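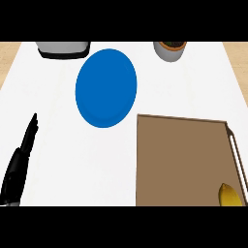

Elgate sim bench, chore readiness check
Task: fruit to plate, one arm
Checked by: Hooman Asadi
Second check: Thanakorn Panyasiri
Saturday, August 1, 2020

1. Work area clear between arm and plate. OK. Plenty of bare table.
2. Fingers closed and empty before start. OK
3. Plate empty. OK
4. Plant out of the reach path. OK, far side of the table. Would still like it gone, one bad swing on a real counter and somebody is sweeping up dirt. TP says leave it, real kitchens have plants.
5. Stop button tested. OK, both stations.
6. Speed cap on. NOT OK at first check, profile had reverted to the April one. Fixed, rechecked, OK.
7. Collision logging on. OK. Log folder nearly full, someone pls clear it.
8. Fruit reachable without touching the side. OPEN. It sits right in the corner by the raised edge. Gripper needs room to open.

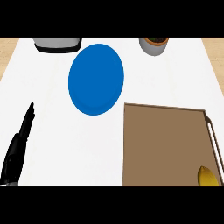
Item 8. Yellow fruit in the near right corner, gripper still over on the left.

Comments
Passed 9 of 28 runs last time on the Brurkton settings. Not signing off on anything unattended with that. A kid clears a table better.
Most misses were the corner grab. Lift and place are fine once it has a hold. Squeeze force not checked, the sim fruit doesnt bruise so a pass here tells us zero about a ripe one.
Gumede want to know if it can do dishes yet. No. One piece of fruit onto one plate, supervised, maybe. Please dont let that turn into "kitchen ready" in the Pasemport write up.

Actions
HA: rerun with slower approach to the corner
TP: add a squeeze limit check to this list, clear teh logs
Result: HOLD, item 8 open
Recheck in 2 weeks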